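4. Setting Up the Toy Sorting Tray Game

Now for the fun part! Once your Clesorent play cloth is out of its bag, you can have a first round going in no time. Pick any flat table, and give yourself plenty of elbow room on both sides.

4.1 Laying out the pieces

1. Spread the white cloth over the tabletop and pull it out toward the corners. A few soft creases are fine, and they won't bother the small pieces.

2. Put the bowl down first, close to one side. Everything else gets placed to suit the bowl, and you'll want the middle of the table open for play.

3. Add the big soft pieces next. Leave a strip of bare cloth between them so small hands can get a good grip (fuzzy pieces especially love to cling to their neighbors).

4. Finish with the cube. It can go just about anywhere on the cloth, so move it every round and keep everybody guessing!

Note: Mixing textures makes a much livelier game. Try something fluffy next to something smooth, then swap them.

CAUTION: Small cubes are a choking hazard. Keep them away from children under 3.

4.2 Playing a round

5. Call out a color. The player finds that piece and drops it in the bowl.

6. When the cloth is clear, tip the bowl out and start over. For bigger groups, see the Humphreys relay on page 11.

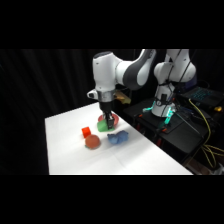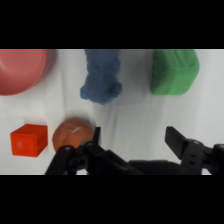
Fig. 47. Pink bowl, green block, blue plush and small cube on the white tabletop.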